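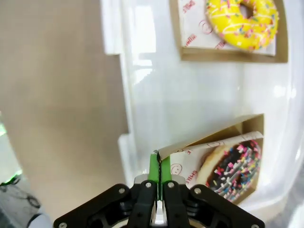
Getting your gripper to pick up an open box (without wrecking what's inside)

Okay, so a bunch of you in the Saturday group asked me to write down how we do the donut box pick, and I keep promising, so let's go! You'll need an arm with a two-finger gripper, a wrist camera, a big bin, and at least two small cardboard boxes with something soft in them. We use donuts, you can use whatever. Rolls work fine and they're less sticky.

Why boxes? Mostly I got tired of blocks. Blocks are stiff and they forgive everything. An open cardboard box bends, it slides on a shiny bin, and if you squeeze the wrong part you end up with frosting on your fingertips (the robot's, and then yours when you clean it).

Step 1: Set up the bin

Put the bin where the arm can reach all four corners without stretching. Eliseo Rosales taped ours to the table after the third time it went for a walk, and I'd do that from day one. Put two boxes in with lots of space between them. Tight packing is a fun challenge but please save it for later.

If your bin is glossy white like the ones we use, watch for glare. A bright reflection in the wrist view can really confuse your detection code. Move the lamp first, then mess with exposure. I spent a whole evening doing it in the other order.

Step 2: Pick your grasp point

Go for a corner. I know, everybody wants to grab the middle of the long wall, and it does look more sensible. But the middle of a wall is floppy. A corner has two walls holding each other up, so it keeps its shape when the fingers come together.

The trick is that you want one fingertip inside the box and one outside, with just the cardboard between them. Our green pads are pretty chunky, so leave room on the inside. If the food is pressed up against that corner, pick another corner.

Step 3: Approach slowly

Come in from above with the fingers open, stop a little short of the cardboard, and take a look through the wrist camera. We call this the Drumley pause, after the Drumley kit we learned on, which froze there whether you wanted it to or not. Then go down at about a quarter of your normal speed.

Look at the paper liner too. If it's sticking up over the edge you'll pinch paper and cardboard together. That can hold, but I like a clean pinch better, so I fold it back down and start over.

Step 4: Close and check

Close gently. Gorazd Kovačević has our gripper force set to 18 on the Sterley controller (your scale may be different, so don't just copy that!). Start low and bump it up 2 at a time until the corner quits slipping. If the cardboard starts to crease, you went too far - back off one notch.

Before you lift, try a tiny sideways tug. If the box comes along, great. If the pads slide off, open up, wipe them, try again. Sugar on the pads is the number one cause of slips for us.

Step 5: Move it

For your first tries, don't lift at all. Drag the box a few inches across the bin and let go. Once that works, lift just the gripped corner, and then go for the full lift. A box held by one corner wants to tip, and a heavy donut will slide to the low side, so keep it close to the floor of the bin and turn the wrist slowly.

Write down what you get. We logged 226 tries in May on the club sheet, and the most useful column by far was the one for which corner we used. My own best streak is 33 without a drop and I would love for somebody to beat it.

A few things people ask me

Do both boxes need to be the same? Nope, and I'd rather they weren't. Different toppings and different angles make for better practice.

Can I use softer pads? Sure, but they pick up more crumbs. Keep a damp cloth handy.

Do we eat the donuts? Not those ones. There's a separate box by the door - hands off until cleanup's done!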